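How a Robot Learns from Examples

Part 3 of the Wultance series on machines that learn

A computer program is a list of instructions. For some jobs, a person can write the whole list. A dishwasher fills, washes, rinses and drains in the same order every time.

Picking up fruit is harder to write down. How wide should the fingers open? Where should they close? How firmly should they press? The answers change with the size and shape of each piece, and with whatever is lying next to it.

For jobs like this, engineers use a learning system. This is a program that studies many examples and finds patterns in them. The examples are called training data. One complete example, from the start of a task to the end, is called an episode.

At Tratell, episodes are recorded by people. A person holds a gripper in each hand and does the task with the grippers instead of with fingers. A camera on the tool records what is in front of it.

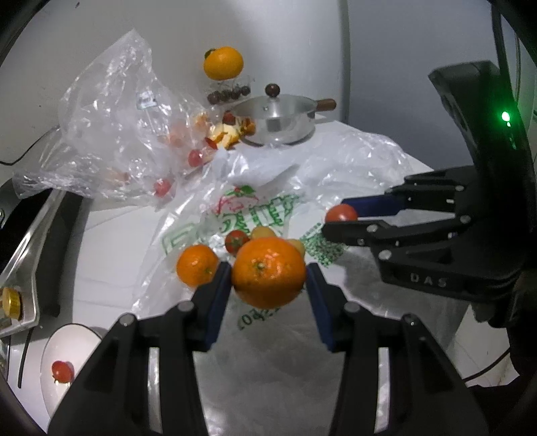
Each video is stored with a second kind of information: how far the gripper was open at each moment, and how it was moving. The learning system needs both. The video gives the situation, and the numbers give the action that a person chose in that situation.

One episode teaches very little. If every example used the same piece of fruit in the same spot, the system could learn that spot and nothing else. So the people who record the data change things between episodes. They move the objects, swap large ones for small ones, and work on different tables. This is called variety.

A task called "sort the fruit" was recorded 519 times in March. Afterward, each episode was checked. Ten had to be removed — in some the video had stopped early, and in others the numbers did not line up with the pictures. That left 509 for training.

Next comes the test. A robot arm is given the same kind of gripper and the trained program, and it tries the task 100 times with objects placed in new positions. Every failure is written down. If most failures involve small, round objects, more episodes with small, round objects are recorded, and the program is trained again.

Words to know

Episode: one complete recording of a task.
Gripper: a tool that opens and closes to hold things.
Training data: all the examples a learning system studies.
Variety: differences between one example and the next.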